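Evness wants our test bench "by fall." Anybody been through this?

benchrat_2
I work returns and final test at Markier. We do small electrical stuff: power strips, extension cords, a few chargers. My bench plugs things in, checks every outlet under load, unplugs, bags, moves on. It's boring work and I've done it for 49 months, so I'm not going to pretend it's a calling.

In April management brought in Evness to automate the plug and unplug step. The system is called Murus. The pitch was the usual one: the machine takes the repetitive part, we "move up" to supervising it. What has happened so far is that two of us from the bench spend half of every shift holding grippers in our hands and doing the same plugging we always did, only slower, so the thing can learn from it. The other half of the shift we're back on the regular bench with the same daily target as before. They didn't lower it. I asked.

I'm not against machines. I want to know what the job looks like after. If you've been on the teaching end of one of these, what happened to you when they decided they had enough?

torque_and_tea
What did they tell you your title is going to be? Ask that before anything else. At my old place they said "cell operator" for a year and when it finally showed up in writing it was a pay grade below what the assemblers made.

benchrat_2
"Automation associate." No pay grade attached. I've asked twice.

lowbay
I'll be the guy who disagrees. I was at the Solanki plant when we got arms on the packing end, different vendor. Everybody on the floor said we'd be gone in a year. I'm still here, my shoulder doesn't wake me up at night anymore, and I get to fix jams for a living. It's a better job. Some people left, sure, but some people always leave.

As for your grippers, somebody has to show it how. Would you want an engineer who has never tested a strip in his life doing the showing? That's how you end up with a machine that does it wrong 3000 times in a row.

torque_and_tea
How many on the packing end before and how many now?

lowbay
Eleven before. Five now. But that's over a few years and we added a line on the other side of the building, so it isn't a straight comparison.

torque_and_tea
It's a pretty straight comparison for the six.

cordwinder
Can we back up. I do maintenance at a place that tried to automate connector insertion, and I want to know what they're asking this thing to do. Packing is picking up a box and putting down a box. Getting a plug into a socket is a whole different animal. You get the prongs a hair off and it either stops dead or it shoves. A person feels the prongs catch and wiggles without thinking about it. Does the machine get to feel anything, or is it just looking?

Also one arm or two? If it's one arm, what's holding the strip down?

benchrat_2
OK, fair questions. I'll answer what I know.

It's supposed to be two arms in the end. For now it's us, one gripper in each hand, black pads on the fingers, strip on a white board. You run the plug into one outlet, back it out, go to the next one, or pick the strip up and set it down at a different angle and start over. They want it different every time. The strip isn't in a fixture because the returns don't come to us neatly lined up either, and I'll give them credit for that much. It'd be easy to rig a demo with everything bolted down.

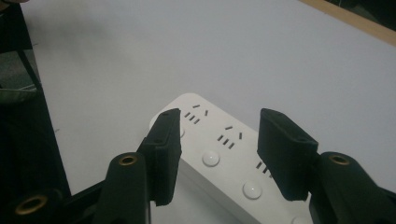
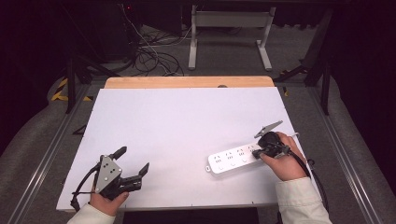

On the feel question, I asked the Evness tech and got a long answer that I'd boil down to "mostly looking." When I do it barehanded I can tell a bad outlet before the meter does. It's loose, or it's gritty, or it grabs. Through the grippers I get maybe a quarter of that, and I'm a person with nerves in my arms. I don't know how much of it makes it into whatever they're saving. The tech didn't claim it was a lot.

That's the part that bugs me more than the pay grade, if you want to know. The plugging was never the test. The plugging is how you get to the test. They watched us for two days, saw hands moving plugs around, and decided that was the job.

cordwinder
Yeah. That matches what we ran into. Ours could do the insertion fine on good parts. It was also perfectly happy to do the insertion on bad parts. We had housings with a cracked contact go straight through because the plug went in, so as far as the cell was concerned the step was finished. A person on that station would have tossed them in the first second.

We fixed it by adding a separate electrical check downstream. Which we needed a person to load. Same person, I'm pretty sure.

lowbay
But benchrat already has a meter check. He said "under load" in the first post. So if the outlet's bad, the meter gets it. The feel thing is nice but it's a bonus on top.

benchrat_2
The meter gets it if it's bad right now. It doesn't get the one that's going to be bad after somebody's kid kicks the plug for a month. We kept a tally on our bench for one quarter: 341 strips pulled on feel alone that passed on the meter. I couldn't tell you how many would have failed later, because we scrapped them. And that's exactly what I was told when I brought the tally upstairs, that there's no proof any of them were bad. OK. There's no proof they were good either, and it's the customer who gets to find out.

lowbay
I mean, that cuts both ways. Maybe you've been scrapping good product for four years. I'm not saying you have. I'm saying if I were upstairs and I saw that number I'd see money going in the dumpster.

benchrat_2
That's pretty much word for word what they said.

quietshift
Long time reader, I don't post much. I was a demonstrator for a different company, hired just for that, not off a line. So I can speak to the grippers.

First few days your forearms will hate you. After that it's your thumbs. Take the breaks even if the room doesn't stop for you. They'll say the pace is up to you and then there's a count on a screen, so it isn't really up to you. I was told nearly everybody slows down in the afternoon and that it was fine, and then at the end of the month the slow people weren't asked back.

Ask what happens to the sessions where you mess up. We were told to throw ours out. If you fumbled the plug, dropped it, or came in crooked, you deleted it and went again. So what they ended up with was hours of people getting it right on the first try, and then everyone was puzzled that the machine had no clue what to do when it missed. Some places have figured this out and they keep the recoveries. If Evness is throwing them out I'd bring it up, or not, depending how helpful you feel.

benchrat_2
They have us flag them. I don't know if flagged means kept. I'll ask.

And there is a count. It isn't on a screen, it's on a clipboard, but there's a count.

torque_and_tea
So you've got a quota on the bench that didn't come down, plus a count in the demo room, and a new title with no money on it. Get it in writing. Specifically: does time with the grippers count against your bench target. If it doesn't, they're getting a shift and a half out of you and calling it a pilot.

cordwinder
Second that. And find out who owns a bad unit once the cell is running. When ours let junk through, the write-up went to the operator standing next to it, because his badge was the one logged in. He hadn't touched the part. He was watching two cells and refilling a third. That's what supervising came to on our floor, you walked a lot and signed for things.

lowbay
OK, that one I'll agree with. We had a fight over that at Solanki and it took a while to get the sign-off changed so the cell logs under its own number. Do that before it goes live. It's a lot harder after.

I still think you're all writing it off too early. The first year is ugly everywhere. Mine was. The arms dropped stuff constantly and we had people standing there catching boxes like idiots. Then it got better.

quietshift
It got better for the people who were still in the building.

lowbay
That's not fair, but I see why you'd say it.

hexkey_home
Dumb question from somebody in an office. If the machine really is slower and can't feel anything, why would they bother? Wouldn't the numbers kill it by themselves?

cordwinder
It doesn't have to be faster than benchrat. It has to be OK and run through lunch and second shift. Slow and all night is plenty for a lot of managers. And once the purchase is signed it's somebody's project, and those don't get killed over a few returned strips.

benchrat_2
Small update. I asked about the time counting against the bench target and my supervisor said he'd assumed it did and would check. So he didn't know either. The flagged runs are kept "for now." I also asked who signs for a bad unit and got told it was a good question and that there's a meeting.

The other demonstrator from my bench put in for a transfer to receiving. I told them I'd stay on the grippers through the end of the month if the target comes down and I get the pay grade on paper. If not I go back to my bench full time and they can find somebody else's thumbs.

lowbay
Let us know what the meeting says. I'd like to be right on this one, for your sake.

torque_and_tea
Get the paper first, then the meeting.

Contact the moderators | Copyright the posters and this board | Back to top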